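Camley Fiction Fund: second progress report, May
Working title: Nygård

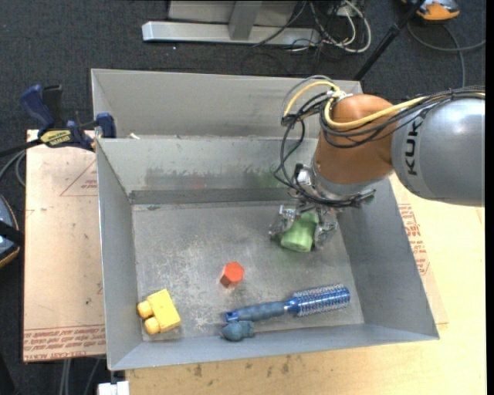 Jonatan Granström writes that the grandmother should not die before the midpoint, and that he would like to see her letters quoted at length. I have read his note several times and I am still unconvinced. Family letters in novels tend to be better written than any letter I have ever been sent, and mine would be no exception.

Where the draft stands. Part one is finished, in the sense that I have stopped changing it. Part two exists as a run of scenes set in Trirumham, where the brothers share a room over a shoe repair shop and fail to write home. I cut 2000 words from it in a single afternoon and the chapter did not seem to notice, which worries me more than the cutting did. Part three has an ending but no middle.

My application promised 50 pages by this point. You will find them attached. Whether all of them belong to the same book is a fair question, and I would rather you asked it now.

The narrator. I proposed a plural "we" speaking for the whole village. Torunn Fagerlund read the opening and asked who these people were and how they could know what a man was thinking alone on a ferry. I had an answer about gossip. It sounded thin. For now the "we" stays in part one and drops away once he boards, though I suspect this is a patch.

Money. Of the second installment, 700 remains. The trip to the archive used up more than planned and produced two usable facts, one of them about herring.

Next steps. Flandix has asked for an extract for its autumn issue. I have said yes to the ferry chapter, subject to your approval, and would need to hear before they set the pages. I expect a full draft by the end of the grant period, though I said the same in my first report.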